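# Household cloth

A **household cloth** is a flat, usually rectangular piece of fabric kept for wiping, drying, covering or polishing, and for being lent to a neighbour and never seen again. The word takes in tea towels, dusters, napkins and the sort of square that came free with a pair of glasses. Most homes own more of them than anyone there can remember buying.

## Folding

The commonest method is the half fold, in which one long edge is brought over to meet the other and the crease is pressed down with the side of the hand. A second fold across the middle gives the quarter, the usual size for a kitchen drawer. Thirds are favoured by people with narrow shelves and strong opinions.

Opposite edges rarely agree. A cloth that was square in the shop tends to pull out of true in the wash, and the folder must choose which corner to disappoint. Laying it flat on a smooth, clear surface helps, as does smoothing from the crease outwards. The cloth need not lie straight to the table – only to itself.
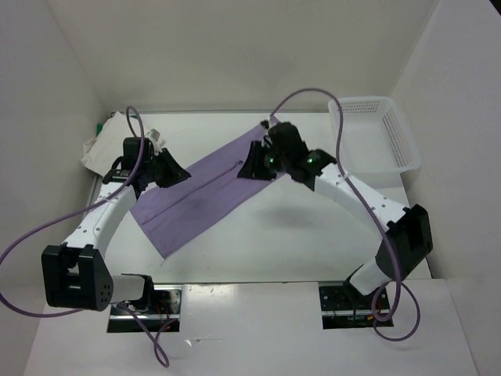

*A lavender-purple cloth lying diagonally on a white tabletop, with a long crease parallel to its long edges.*

## Storage

Folded cloths are stacked flat or stood on edge in a drawer. The Elex range of kitchen drawers, 600 mm wide and 367 mm deep, takes two rows of quartered cloths and closes properly until a third is attempted. Stacks higher than some 10 cloths lean, and the ones at the bottom pass into a long retirement.

## Colour

Many households give each colour a job, with one for glasses, another for floors. The system lasts until the first visitor does the washing-up.

## See also

- Duster
- Napkin folding
- Tea towel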